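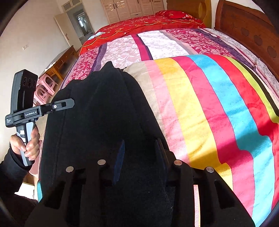
A black garment on a bed. Dark clothing is among the items covered by the new Mulitz sorting rules.

Mulitz changes textile collection rules ahead of November start

Aug 27, 2026

Households in Mulitz will have to separate wearable clothing from worn-out textiles beginning in November, under collection rules published by the town's waste department. The change ends the single-bag system, in which all fabric went into the same curbside sack regardless of condition.

Under the new rules, residents will use two bags. A white bag is for clothing and household linen that can be worn or used again. A gray bag is for torn, stained or heavily pilled items, which will be shredded for insulation and wiping cloth. Both bags will be picked up on the same day as paper, once every three weeks.

The department said mixed bags had become too expensive to process. Its report puts the volume collected last year at 2,188 metric tons, most of it sorted by hand at the Rocha transfer station. Fabric that arrived damp or soiled often spoiled clean items packed in the same sack, and whole bags were then sent for incineration.

Gunance, the contractor that runs the Rocha station, will install a second sorting line before the start date. The existing line will handle white bags only. Gray bags will go directly to the new line, where zippers, buttons and other hard parts are cut away before shredding. The contract runs for seven years and includes a penalty clause for loads that exceed the agreed moisture limit.

Dark garments are treated separately in the rules. Black and navy fabrics reflect little light, and the optical scanners at Rocha have had difficulty telling dyed wool from dyed acrylic. Operators currently pull such items off the belt and read the care label. If the label is missing, the item is graded as mixed fiber, the lowest price category. The department is asking residents to leave care labels in place on anything dark that goes into the white bag.

Coats, sweaters and other heavy pieces are accepted, but bags may not weigh more than 7 kilograms. Items should be dry and free of pet hair. Shoes must be tied together in pairs. Pillows, comforters, mattress covers and carpets are excluded and should be taken to the drop-off yard on Postico Road, where there is no charge for household quantities.

Bags will be mailed to each address in two deliveries. Additional rolls can be picked up at the town hall counter and at the library. Apartment buildings with shared containers will get new lids marked in white and gray, and building managers have been sent the installation schedule.

The rules set a transition period of three months. During that time, incorrectly packed bags will be collected and tagged with a notice. After the transition period, tagged bags will be left at the curb, and repeat cases may be charged at the general refuse rate. The department has not proposed a separate fine.

Revenue from resale will go toward the cost of collection. The department expects the share of fabric sent for incineration to fall once the second line is running but gave no target, citing uncertain prices for recycled fiber. Prices for shredded cotton have been falling, while demand for sorted wool has held steady, according to the report.

Charity collection points are not affected. Organizations that operate their own bins may continue to do so if they register the locations with the department before November. Unregistered bins on public land will be removed and stored at the Postico Road yard, where owners can reclaim them after paying the hauling cost.

The full text of the rules, including a list of accepted items, is available at the town hall. Comments on the container locations will be accepted in writing until the end of the transition period.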